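Kitbridge Evacuation Claims

Last updated: September
Reading time: 5 min

What is in here

371 published statements about how many people left their homes during floods, landslides and brush fires, taken from 186 news reports and agency bulletins. Each row is one claim: who made it, what number they gave, what verb they used, and whether a later statement from the same source changed the number. There is one table, claims.csv, and one lookup file, sources.csv. Join them on source_id.

It's a dataset of what was said. People keep asking us for "the evacuation data" and we keep telling them we don't have any. If you want to know how many people slept in a school gym on a given night, you will have to find someone who was in the gym with a clipboard, and then ask how they handled the families who came for dinner and went home.

Why we made it

Weronika Zalewska was trying to reuse a regional displacement total that had been copied through several yearly reports, and she wanted the original. The trail ended at a wire story quoting an official who said "thousands." Somewhere on the way down the chain, "thousands" had turned into a figure with a comma in it. She started a spreadsheet of similar cases. Remigiusz Rutkowska took it over and gave it a schema, and Kitbridge agreed to host it.

Columns in claims.csv

claim_id -- unique, never reused, gaps are deleted duplicates
source_id -- joins to sources.csv
hazard -- flood, landslide, brush_fire or mixed
figure_text -- the number as printed, including words like "more than" and "up to"
figure_low, figure_high -- our numeric reading of it
verb -- fled, evacuated, displaced, affected, told_to_leave, sheltered, other
attributed_to -- official, aid_worker, resident, prior_media, none
revised -- yes, no, unknown
coder -- initials
note -- free text, often blank

"More than 500" goes in as low 500, high blank. Please don't fill the blank with a multiplier. One early user did that and then cited us for the result. We asked them to stop.

The verb column

If you only use one column, use this one. "Evacuated" in our sources can mean people who were ordered out, people who went, people who were carried out by boat, or everybody living inside a line on a map. "Affected" is worse. It shows up most in bulletins issued early, when somebody higher up has asked for a number and the population of the district is the only number in the building.

We coded the verb as printed. We didn't try to guess what the speaker meant, and we are doubtful of projects that say they can.

How it was coded

Two people read each report: Wiesława Bednarek and Bartosz Zawadzka. They worked apart, then compared. Where they disagreed, Gaetano Colombo made the call and wrote a line in the note field. He was supposed to, anyway. There are rows where the initials say GC and the note is empty, and he no longer remembers why.

We have been asked for an agreement score and we haven't published one. The codebook went through 3 versions while the coding was going on, and the early rows were only partly redone. Any single score would blend work done under different rules. We'd sooner leave it out than print something that looks solid.

Reports in languages other than English were read in machine translation and then spot-checked by whoever on the team knew the language. The word for "displaced" and the word for "evacuated" sometimes come out the same. Treat the verb column for those rows as weak. They are marked mt in sources.csv.

What it can't tell you

Whether evacuations are getting bigger. Our sources were picked by search, the search terms changed, and online archives get thinner the further back you go. A chart of figure_low by year will slope up and it will mean very little.

Whether officials exaggerate. The revised column is tempting for this, but a source that never issues a correction gets a "no," and so does a source that was right the first time. Careful agencies end up looking sloppy.

Anything about deaths. We dropped those on purpose. Casualty figures are reported under different pressures, and other groups do it with more people than we have.

Anything about who didn't leave. The people who stayed put, or couldn't get out, barely appear in the reports at all.

Known problems

- Some wire stories appear under more than one outlet. We removed the word-for-word copies. Lightly rewritten ones are still in there.
- The "mixed" hazard was a mistake. It holds storms that caused both floods and landslides, plus a few rows where the coder wasn't sure.
- Households were converted to people in early rows using an average household size. We've put the printed text back in figure_text, but figure_low may still hold the converted value. Check for the word "families" before you sum anything.
- prior_media is too low. Papers don't always say when they are repeating another paper.
- Dates in sources.csv are publication dates. Some sites overwrite them each time a story is edited.

Copies elsewhere

A version called Sumard is going around with an extra column named true_total. We didn't make that column and can't work out where it comes from. Flosteseo also bundles an older release inside its dashboard, without the mt flag. If your row count is anything other than 371, you don't have this file.

Use and credit

Free to use, with credit to Kitbridge. Please quote figure_text next to any number you take from the low and high columns, so readers can see how soft it was when it started out. We would prefer that you not train forecasting models on this. We can't stop you, and we'd like to hear how you plan to test them.

Corrections

Send the claim_id, the link and the sentence you think we misread. Screenshots of other people's tables don't help us. Michalski handles the inbox and goes through it on Thursday -- longer if a row has to go back to both coders.

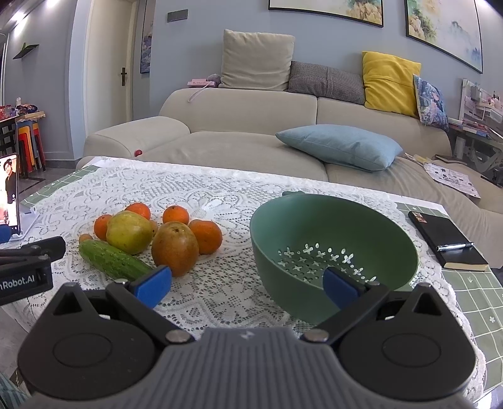

Changes in this release

Removed duplicates found by readers. Split told_to_leave out of evacuated. Put printed text back for rows counted in families. The "mixed" hazard is still there, pending someone with the patience to reread those reports.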